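Search products Go

Geltora Countertop Sealer, 90 ml trial and 2,000 ml trade can
Last updated: March 2018

Geltora is a water-based penetrating sealer for marble, limestone and other porous stone. It dries clear and leaves no film. Apply to clean, dry stone with a lint-free cloth and wipe off any excess after ten minutes.

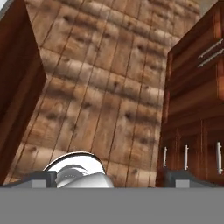

Coverage depends on the stone. Polished marble takes less than honed marble — test a small area first. Do not use on glazed tile or engineered quartz.

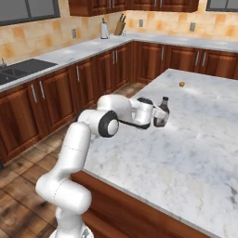
Technical data
Catalog number: 1568-G
Cure time: 24 hours at room temperature
Cleanup: water
Shelf life: up to 90 weeks unopened

Seams and cutouts need a second coat. Allow the first coat to cure fully.
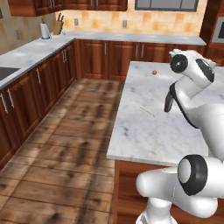
Casablanca, September — The trade can now ships with a child-resistant cap. Contents are unchanged. Orders placed with Benkirane are filled from the new stock. Technical questions go to Driss Berrada.

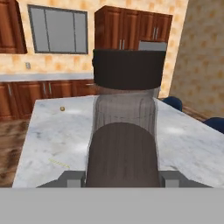
The sealer slows staining but does not prevent etching. Acids such as vinegar and lemon juice will dull marble whether or not it is sealed. On a white marble island like this one, oil marks show early, so reseal once a year. Store the can upright and keep from freezing.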